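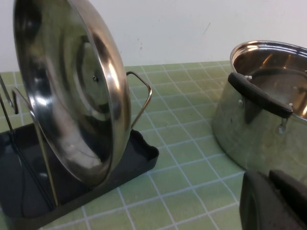
Saturday, May 19, 2018
By Matúš Charvát

Metal spinning is a way of shaping a flat disk of sheet metal into a round, hollow form by pressing it against a turning block. The block, called a chuck or mandrel, has the shape of the inside of the finished piece. The disk is clamped to it on a lathe, and the spinner pushes the metal down over the block with a long-handled tool or a roller. The method suits shallow, round goods such as bowls, lamp shades, bells and cookware, though many of these are now pressed instead. A stainless steel pot lid shows the sort of form involved, with concentric rings stepping inward from a rolled outer rim toward the middle, where a small rivet marks the fastening point for a knob. Rolling the edge stiffens thin metal and leaves no sharp border to cut the hand.

Chucks for short runs are commonly turned from hard maple. Steel is used where the same shape will be made many times. The tools have rounded, polished ends and are greased with tallow, soap or wax so that they slide without tearing the surface. Copper and brass harden as they are worked and may have to be heated and cooled – a step called annealing – before they can be taken further. Soft aluminum often needs no annealing at all.

In Clellby the trade was centered on the Fuston works, opened by Petro Dmytriv in a former dye house. It began with 8 lathes and made mostly milk pans and funnels. At its height the works listed 592 patterns in its catalog and employed 400 people, many of them trained by the foreman, Rok Mladenović. Hand spinning ended there one February, when the last orders for church lamps were moved to the press shop on Eston Road.

Part of the chuck collection survives in the Clellby town museum. It was cataloged by Bohdan Panasiuk, whose notes also cover the spinners' wage books.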